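Labels for the parts drawers, revisited

Wednesday, June 12, 2019

The drawers in the back room now have their third set of labels. The first set was handwritten on masking tape and lasted until the tape dried out. The second was printed on an office laser printer, cut up with scissors and stuck on with a glue stick, and came off in the same order I had put it on. The third set was done with a label maker and proper tape, and I want to write down the details while I still remember them, mainly so I can repeat the job without working it all out again.

The drawers themselves are Skeltetti units, the shallow steel ones with a slot on the front for a card. I bought 4 of them second-hand when a print shop in Brernley closed. The card slots are a nuisance. They are slightly too narrow for any standard card and the lip on the lower edge is bent on half of them. I ignored the slots and put the labels on the flat metal above the handle, where there is a clear strip a little taller than the tape.

Surface preparation

The paint on the units is a semi-gloss enamel with a fine texture. Label adhesive does not like texture and it likes furniture polish even less. The print shop had clearly used polish for years. I tested three ways of cleaning it off on the back of one drawer.

Washing-up liquid and warm water took off the dust and left the polish. A label put on after this could be lifted with a fingernail the next morning.

Surgical spirit on a cotton rag took off most of the polish. The label held, but one corner came up after a week.

Washing-up liquid first, then surgical spirit twice with a clean part of the rag each time, then a day with nothing touching it. The label has stayed flat since November and I have stopped checking it.

I used the third method on everything. It is slow. The second wipe matters more than I expected, as the first one mostly moves the polish to a different place.

Choice of wording

Most of the time went on this. My old labels said things like "screws, small" and "misc. brass", which made sense to me on the day I wrote them. Gobnait Phelan, who shares the room and does most of the clock repair, had been keeping her own list in a notebook because she could not find anything from my drawer fronts. We sat down with her notebook and my labels and went through them drawer by drawer.

The rules we settled on are these. The noun comes first, then the material, then the size. So it is SCREW BRASS M2 and never "small brass screws". Sizes are metric unless the part is only ever sold in something else, in which case the label gives the size as sold. No label says "misc". If a drawer holds a mixture, the label names the two commonest things in it, and anything else has to find a home elsewhere or go in the bin.

Gobnait wanted drawer numbers as well. I was against it on the grounds that a number tells you nothing when you are standing in front of the drawer. She pointed out that it tells you a lot when you are standing somewhere else with a list in your hand. The numbers went in, at the left-hand end of each label, in a smaller size. Having used them for a while I would now put them on even if I worked in there alone.

Type size and length

Two sizes of lettering cover everything. The larger one is for the part name and is legible from the bench, which is a bit over an arm's length away. The smaller one is for the drawer number and for a second line where one is needed. I tried a third size for warnings and dropped it, as it made the fronts look like a cereal packet.

All the labels are cut to the same length, whatever the text. Short names get blank tape on the right. This wastes tape and I do not care. With labels of different lengths the eye reads the pattern of lengths before it reads the words, and it is noticeably harder to find things. I did one unit each way and asked Gobnait to fetch the same parts from both. She was quicker with the fixed length and said so without being told what I was testing, although with one person and two units I would not call it a measurement.

Capitals throughout. I know the argument that lower case is easier to read, and for a sentence it is. For two or three short words on a drawer the capitals fill the height of the tape better and the accidental differences between g, q and 9 go away.

Fixing them straight

A label that is slightly crooked looks worse than one that is badly crooked. I made a guide out of an offcut of aluminium angle, 10 mm on the short side. It hooks over the top edge of the drawer front, and the bottom of the angle gives a line to set the tape against. Left-hand position is set by a pencil mark on the guide. With this I could do a whole unit without measuring, and the lines run true across the columns as well as along the rows, provided the drawers are all pushed fully home. The unit nearest the window has one drawer that does not go fully home, and its label is out by the thickness of the tape. I have left it.

Rub down from the middle to the ends with something smooth and hard. I used the back of a teaspoon. Pressing with a thumb leaves the ends high.

Keeping stock

This is the part I had not planned. The drawers change more than I thought they would. A drawer of clock keys becomes a drawer of suspension springs, and if there is no tape in the room the old label stays on and the whole scheme starts to rot. I had been buying tape when I ran out, which in practice meant a fortnight of wrong labels each time.

So there is now a small reserve on the shelf above the units, kept in its boxes. The loose cassettes I used to have in a tin all looked alike from the end and I twice loaded the wrong width. The cardboard takes up more space but it stacks, and the sticker on the box says what is in it. When the last box but one is opened, it goes on the shopping list. Nikola Wilczyńska, who looks after the stockroom at Vestik and has far more shelves than I do, told me to turn the boxes so that the same face points outwards every time. I had assumed that was tidiness for its own sake, but it does make a missing one obvious at a glance.

She also recommended writing the date of opening on the cassette itself. I have done it on two. Whether tape that has sat for a couple of years behaves any differently from fresh I cannot say yet. The adhesive on a very old roll from the tin was fine, but the backing had become stiff and was awkward to split.

What I would change

I would label the sides of the units too. At the moment the only way to know which unit holds drawers in the higher numbers is to walk round to the front of it, and one of them stands end-on to the door. A single large label at eye level would fix it.

I would also have photographed the contents of every drawer before starting. Two of them were swapped during cleaning and it took an evening to work out which washers belonged where, as the sizes differ by an amount I cannot see without the calipers.

The oil cans and the longer tools live in the tall cupboard from Toledo, which has wooden doors with a waxed finish. I have not tried tape on that. Spirit would take the wax off and leave a pale patch, so the next thing to look at is small brass card holders fixed with pins. Gobnait has a bag of them somewhere, in a drawer we have not got round to labelling.

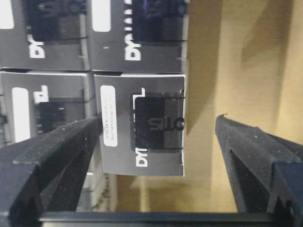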